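Print this page
E-mail this to a friend

Wanted: people who don't believe the success rates

Posted Friday, September 17, 2021

Every few weeks a paper or a sales deck tells us that a two-armed robot can now put together a set of gears "reliably." We would like to know what that word means. Reliable over how many tries? Who decided that a gear sitting crooked on its post was good enough? Were the runs that went badly thrown out before anyone counted?

Clondby is writing a set of reporting rules for robot assembly tests, and we need outside reviewers. Our draft, called Nava, is seven pages long. Too many rulebooks in this field were written by the same people who planned to pass them.
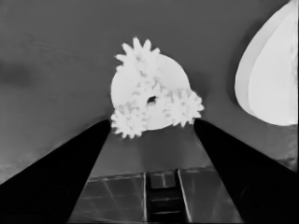 Simulation gets its own section, and it will probably cause the most arguing. A simulated run costs next to nothing to repeat, so it is very easy to keep the good ones. The draft says a simulated result must be labeled as simulated in the headline number, with the starting layout of the parts and the stopping rule written down before the first run. Some companies have told us this is too strict. We haven't heard a good reason why.

What you would do: read the draft, score a batch of 600 recorded attempts against it, and tell us where the rules are vague or easy to dodge. Two reviewers score each attempt without seeing the other's marks. If they disagree, we publish the disagreement.

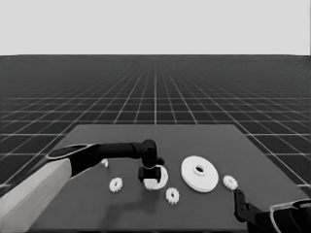
Gear assembly task in simulation, with small gears, ring and large disk on the table.

You should have run or judged robot tests before, or done inspection work on a factory floor. A degree is fine but won't move you up the list. Anyone now paid by a robot maker can't apply.

The work is paid, part time, and can be done from home. It ends in March. We can't promise that anyone will follow the rules afterward.

Send one page on a test result you didn't trust, and why, to Laiba Niazi. Questions about pay go to Gumaro Chávez.

Print this page
E-mail this to a friend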